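4.3 Calibrating the tracked gripper in Duvham Capture
Applies to release 3 and later. Last revised 30/09/2021.
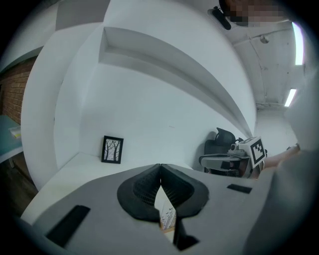
Dima Khalaf asks that everyone run the latency check before the scale check, whatever the old Csonka notes say. A late timestamp looks just like a scale error in the plots, and people have spent whole afternoons fixing the wrong one.

The order in this section follows that request. If you are used to release 2, read the steps through once before you start.

Before you begin

You need a pair of hand-held grippers, the headset, and a computer with Duvham Capture installed. The calibration tool is started from the Tools menu and writes its results to the active profile. It does not change recordings you have already made.

Check that the fiducial cube is seated on its mount. The marker size in the profile must match the printed marker, measured across the outer edge of the black square. Do not include the white border.

Note: Profiles made at the Handale site use a different cube layout. Import them with the Convert option or the pose will come out rotated by a quarter turn.

Setting up the session

1. Open Duvham Capture and choose the profile for the gripper pair you are using.

2. Turn off automatic exposure for both gripper cameras. Set the shutter by hand so that the marker edges stay sharp when you wave the gripper slowly. Under fluorescent tubes, pick a shutter time that matches your power line frequency, or bands will roll through the picture and the detector will drop markers.

3. Choose Wide lens under Camera Model. The Standard model fits the middle of the picture well enough but drifts badly toward the corners.

4. Click Start Preview. A green outline should sit on each visible marker. If the outline shakes while the gripper is at rest, go back to step 2.

Latency check

5. Hold one gripper so that its cube faces the camera of the other. Keep both hands still until the status line reads Ready.

6. Open and close the fingers 10 times at an even pace. The software lines up the finger width reading with the finger motion in the video.

7. Read the offset in the Timing panel and click Apply. Repeat step 6. The second offset should be close to zero. If it isn't, close any other program that is using the cameras and start again from step 5.

Caution: Do not type an offset in by hand to make the plot look right. The value is stored with the profile and used for every later recording.

Scale and pose check

8. Move the gripper slowly through the work area – left to right, then up and down, then toward you and back. Tilt it as you go. The coverage bar fills as new angles come in.

9. When the bar is full, click Solve. The solver throws out frames with blurred or partly hidden markers, so the number of frames used will be lower than the number recorded. A normal run at our Nurnorton bench kept 1,519 frames.

10. Look at the residual plot. Points should be spread evenly on both sides of the line. A slope means the marker size is wrong. A curve usually means the wrong camera model was chosen in step 3.

11. Click Save to Profile. The old values are kept under History and can be brought back at any time.

Note: The headset track and the gripper track are solved separately and joined afterward. If the headset loses tracking during step 8, the gripper result is still good, but the Join button stays gray. Put the headset back in view of the work area and repeat step 8 only.

If the solver does not finish

Message "Too few views": the gripper was moved but not tilted. Repeat step 8 with more wrist motion.

Message "Marker ID conflict": the same marker ID has been found in more than one place. Look for loose printed markers on desks or walls and cover them.

Message "Clock jumped": the computer changed its system time during the recording. Turn off time sync, restart the capture service and begin again at step 5.

Finger width readings are covered in section 4.4. Profiles saved before the November update must be opened and saved once more before you go on to that section.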